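Posden Household Q&A
Kitchen > Dishes and Drying

Do I really need a dish rack with a tray, or is a bare wire one over a cloth good enough?

Asked in September - 3 answers - 400 views

I have been told by everybody I know, and by every kitchen article I have had the patience to finish, that a dish rack needs a drip tray, a spout, a utensil cup and preferably a second story. I don't believe it. I have owned two of the big ones. The first rusted at the welds and the second grew something orange in the drain channel that I was still scraping out with a toothpick the week I threw it away.

So I went the other way and got a flat white wire rack, no tray, no spout, no cup. It cost 19 dollars at Rurkico and it weighs nothing. I put it straight on the tablecloth and that is where the dishes go. I wash by hand, for one person mostly, and most meals come to a couple of bowls and a cup.

The trouble is that I'm now hearing from family that this is a bad setup. The claims so far are that the cloth will mildew, that bowls won't dry properly on something that shallow, that a lidded cup has to be taken apart or it will smell, and that plastic bowls should never share a rack with porcelain because "the plastic holds grease and it travels." That last one sounds made up to me. I would like to hear from people who have tried it, and I'd rather not be sold a product. 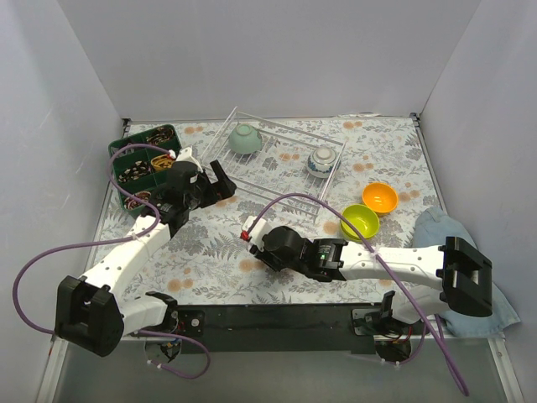 Green bowl and blue-patterned cup on the rack, plastic bowls on the cloth.

To be specific about what I'm asking:

Does a thin printed tablecloth under a rack go bad if you let it dry out between washings? Mine is the white one with the gray ferns and the pale orange flowers, and I'm fond of it. I don't want to find spots on it in a month.

Is it wrong to leave the lid sitting on the cup? I like how it looks and I lose lids.

And do plastic bowls need to go upside down on wire like everything else, or can they sit right side up on the cloth once I've wiped them? I have an orange one and a lime-green one and there never seems to be a good spot for them on the rack.

Please don't tell me to buy a dishwasher. There is no place for one.

Answer 1 (marked helpful by 80 readers)

I've used a bare rack for eight years, so I'll take these in order, and I'll say up front that your family is right about one of them.

The cloth. A tablecloth on its own under a rack is a poor idea if water sits under there. The cloth itself is washable, but if it's lying on anything solid the damp has only one way out, which is up, and the rack is standing in the way. The fix is dull. Shake the dishes off over the sink before you rack them, put a folded towel under the wire while they drip, and pull the towel out when you're done. I see you already have a light blue cloth lying off to the right. If it's a spare, use that. Crumpled up like it is, any cloth takes forever to dry, so hang it over something afterward.

If you skip the towel you may get away with it in a dry house. I did in one apartment and didn't in the next one.

The bowl. You have the green one upside down, and that's all a bowl needs. How shallow the rack is has nothing to do with it as long as the rim isn't sealed flat against a surface, and on wire it isn't. A bowl like that with a foot on the bottom can hold a little puddle in the ring, so tip it. If yours has no foot, forget I said it.

The lid is where I side with your family. Take it off. A cup with the lid on is a closed jar, and if there's any water in it, it stays there. Whether it smells depends on what you drink out of it (tea, yes, after a while). Put the cup mouth down and the lid leaning next to it. I can't tell from a photo if yours was dried with a towel first. If it was, leave the lid on and enjoy it.

Plastic next to porcelain: I've never seen grease travel. What does happen is that plastic is harder to get clean, so a bowl you thought was finished is still slick, and then you stack it inside something else. That's a washing problem and a different rack won't solve it. Hotter water, more soap, wash the plastic last.

Plastic bowls sitting openings up are fine if they're dry. If they aren't, turn them over. Plastic stays wet a good deal longer than china, in my kitchen anyway.

Answer 2

get the Bermúdez two tier with the swivel spout, I had the same problem with my sister's and it fixed everything. The flat ones are for cooling cookies

Comment from the asker: I said I'd rather not be sold a product. Also it is a dish rack. It was on the shelf with the dish racks.

Comment: could still be for cookies

Answer 3

I'm going to disagree with the first answer on a couple of points, although most of it is sensible.

First, the towel. A towel under a rack is one more wet thing to deal with, and people don't pull it out when they're done. They leave it there until the weekend. I'd set the rack across a shallow pan or a baking sheet and dump the water. Yes, that is a drip tray. The difference is that a baking sheet has no channel to grow anything in and you can scrub the whole thing in half a minute. I used the Imerero absorbent mat before that and I wouldn't do it again. It took all night to dry and it smelled like a gym bag by the second week.

Second, I'd question whether the rack should be out all the time. You've got it sitting at an angle near the top of the cloth, and to me that's a lot of tablecloth given over to a bowl and a cup. If you wash that little, dry by hand and put the rack away flat against a wall. It's wire, it'll fit in any gap. Then the ferns get to be a tablecloth again and the mildew question goes away by itself.

Third, you didn't ask, but there's a dark green divided tray in the upper left corner with something brown and white in a few of the compartments. I don't know what those are and it's none of my business. If it's anything you eat, or anything made of paper, I'd keep it that far from the rack or farther. Drips go sideways when you shake a bowl. I lost a box of good stationery that way.

On the lid I agree completely. Lid off.

Comment from the asker: Fair about the angle. It ends up like that because I reach for it from one side. I'm not convinced by the baking sheet, mine is warped and would rock, but I'll try it with the smaller one before I try the towel. Lid comes off from now on, under protest.

Comment: A warped sheet works better if you put the low corner toward the sink.

Comment from the asker: The table isn't next to the sink.

Comment: Then I'd go with the towel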